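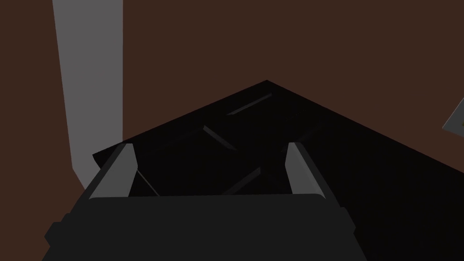
Tuesday, gone eleven at night

Four hours in the lab and what I have to show for it is a view from the wrist with the fingers wide open and nothing between them. Brown floor, or table, or whatever the brown is meant to be this week. The big black thing fills most of the middle and goes off to the right, and you can only just make out the faint lines across it if you turn the screen up. Luo says the lines are plenty for the model to go on. I had to put my nose to the monitor to find them, and I knew where to look.

I said so. Luo said a network doesn't have a nose. Fine.

My objection, which I'm writing here so that I can find it again when it turns out I was right (or quietly lose it when I wasn't), is that we have built the whole of our part of the project on a camera that mostly sees its own hand. The gripper takes up the bottom of every view. The brightest things down there are the insides of the two fingers. If I were a lazy learner, and everything I've read says these models are as lazy as we let them be, I'd learn all about the fingers and leave the dark stuff alone.

Kilian Riedl came by at half past six with his coat already on. He asked how the reaching was going. Luo said well, I said I didn't know, and he wrote down "well". He wants every group to have a number by the end of May so that the department can decide who gets time on the real arm at Jodthorpe. One arm, five groups, and it lives in a building that shuts at five. The number is a success rate in Hillura, on tasks he picks. I asked what a success rate in Hillura tells you about an arm in Jodthorpe and he said "something". I liked him for that, a bit. Then he said the Zindetti people would be coming to the presentations and could we all please have slides with pictures on them.

Zindetti is paying for the arm, so there we are. At the talk in the first week their man said students like us would be training robots to clear up kitchens by the summer. I wrote "whose kitchen?" in the margin and I stand by it.

So, the numbers, as they are tonight. We have 2,446 recorded runs, if you believe the folder. Luo believes the folder. I opened a handful before tea and found two where the arm never moves at all, and one where it goes up, stops, and stays there looking at nothing until the time runs out. Those are counted as demonstrations. Demonstrations of what? I asked whether we could go through and throw out the duds and Luo said the duds would wash out in the average. Perhaps they will. I've heard the same said about red socks.

Then the test. 100 tries with the new checkpoint, each starting with the objects moved a little, and it managed 16. Luo was pleased, and to be fair to Luo, last week it managed none. I'd be more pleased if I hadn't watched them. A good few of the ones marked as a success were the arm coming down hard beside the block and the block hopping into the gap. The checker only asks where the block ends up. It doesn't ask how it got there, and nor, I suspect, will Zindetti.

We had a row about this, a polite one. Luo's side: the checker is the same for all the groups, so it's fair, and if everybody's blocks hop then hopping is part of the game. My side: a real block won't hop, a real gripper that comes down that hard will cost somebody money, and it'll be our names on the sheet. Luo said I was marking it as though it were an exam in manners. I said that if I carried a cup of tea to someone like that they wouldn't call it 16 per cent success. We didn't settle it. We got crisps from the machine.

After the crisps we tried turning the lights up in the simulation, which was my idea and took most of an hour because the setting is in one file and gets overruled by another. When it finally took, everything went the colour of milk and the arm ran off to one side and stayed there, run after run. Luo very kindly said nothing. I've put the lights back as they were. It does worry me, though – surely if a change of lamp is enough to throw it, then it hasn't learned to reach for a thing, it has learned what one room looks like on one evening. I said this to Luo and got the answer I was expecting, that we can vary the lights in training and then it'll cope. Vary the lights, vary the table, vary the camera. By the time we've varied everything it might be all right, and we'll also be in our thirties.

I should put down what I think is good, since I complained all the way home on the bus and it wasn't even to anyone. The recording script works and has not fallen over since the weekend. Luo's tidy-up of the gripper commands was well done, and I'd have made a mess of it. The fingers open and close when told. When I drive the thing myself, by hand, with the keys, looking only through the wrist view, I can get hold of the block most times, and that bothers me more than anything else tonight, as it means the view can't be hopeless. There's enough in it for me. I do cheat, mind you. I know there's a tall grey bar up on the left and I steer by it. I line it up with the left finger and come down from there. Would the model do the same? If it does, then somebody only has to move the bar.

I might try that. Move the bar and change nothing else, then run the 100 again. If it still gets its 16, I'll buy Luo lunch and say no more about noses. If it drops to nothing we'll have learned something, and it'll be the sort of thing that makes a dull slide. Luo isn't keen. It uses up an evening, the report is due, and we've got 1,000 words to write on "what the robot understands", a title I've been trying to get changed since it was handed out. I suggested "what the robot does". Kilian Riedl said we could argue the point in the introduction if we liked, which I took as a no.

The group on the next bench say they're at some enormous score. They wouldn't show us. I asked which camera they were using and got told "all of them", so that's one view from above, one from the side and one from the wrist, and here we are with the wrist alone as we thought it would be more interesting. My fault, that. I said in week two that an overhead camera was cheating, and I was very sure of myself, and Luo went along with it. I'm less sure now. A person gets to lean back and look at the whole table. I can't think why I decided a robot shouldn't.

Things for tomorrow, before I forget:

Go through the first part of the folder and mark the runs where nothing moves. Don't delete, just mark, or there'll be another row.

Ask whether adding a camera this late means starting the recordings over. I think it does. Ask anyway.

Move the bar.

Find out if the checker can be told about speed. Luo thinks there's a setting for it, greyed out.

Get my charger back off the bench.

Luo has just messaged to say the overnight training is running and the loss is "dropping beautifully". It dropped beautifully last week as well, and that was the one that got none. I've replied with a thumbs up and I'm going to bed.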